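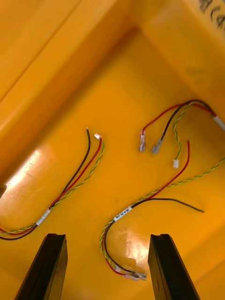

Print this article | E-mail to a friend
Last updated: 2018-03-14

Madhu Solanki's workshop in Clutesthorpe puts together small parts kits for repair shops. Pranlow, her firm, sent out 1481 of them last year, mostly door lock sets for the Selis ticket cabinet.

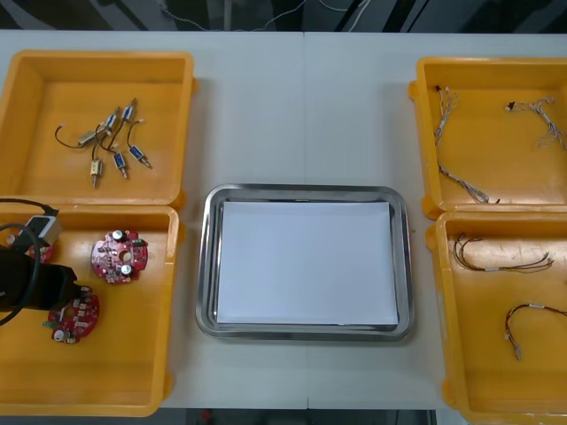
Sorting is the slow part of the job. Solanki tried drawers first, then jars, and went back to shallow bins. Solenoids share one bin, the blue with the brass, and their leads cross over each other. The round red boards go in the bin in front. A steel tray stays in the middle for whatever is being made up.

"I don't like lids," she says. "You spend half the day taking them off."

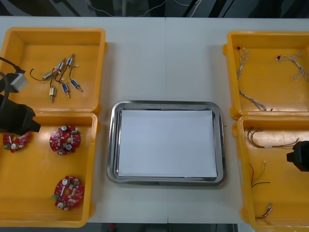 The bins came from Garg, a catering supplier, in a lot of 30. She uses 11 and lends out the rest.

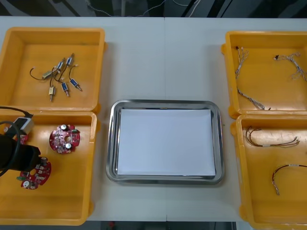
Wiring is kept apart, with a label band on one of the coloured harnesses. A new kit is due in April, and she has yet to decide where its springs will go.

Contact us | Copyright Pranlow | Back to top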